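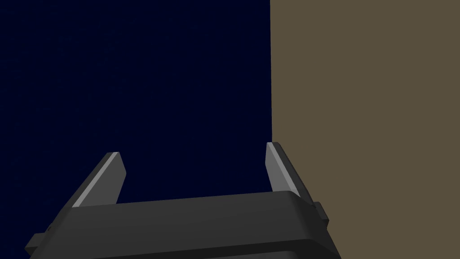 Moving the mail server off the old box

The Ginby box has run my mail since I moved to Jokcombe, and its disk started logging reallocated sectors in the last week of January. I moved everything to a rented instance at Rinine over one evening. Notes follow, mostly for my own use when I do this again.

Lowering the DNS TTL comes first. Mine was a full day on the MX record and I cut it to 300 seconds two days ahead. Lam, the registrar, takes its time publishing changes, so check with dig against their name servers and ignore what the control panel shows.

The mailboxes are plain Maildir, 11 GB in total. I ran rsync once with the old server live, then stopped Postfix and Dovecot and ran it again with --delete. The second pass took 3 minutes. Copy the Dovecot index files too, or every client will download its headers again. I forgot the subscriptions file on one account and had to add the folders back by hand.

Reverse DNS was the slow part. Rinine sets PTR records by ticket, and the first ticket was closed with the wrong hostname in it. Until that was fixed, two of the large providers deferred everything I sent with a 4xx code. The queue held 10 messages by then, and they all went out on the next retry.

I made a new DKIM key and a new selector, and left the old public key in the zone. It can go in April. SPF lists both addresses for now.

One open item: the backup job still has the old path in it and stops with exit code 50, a value I picked years ago and did not write down. The script needs a rewrite anyway - it calls two tools I no longer install.

Posted 2026-02-04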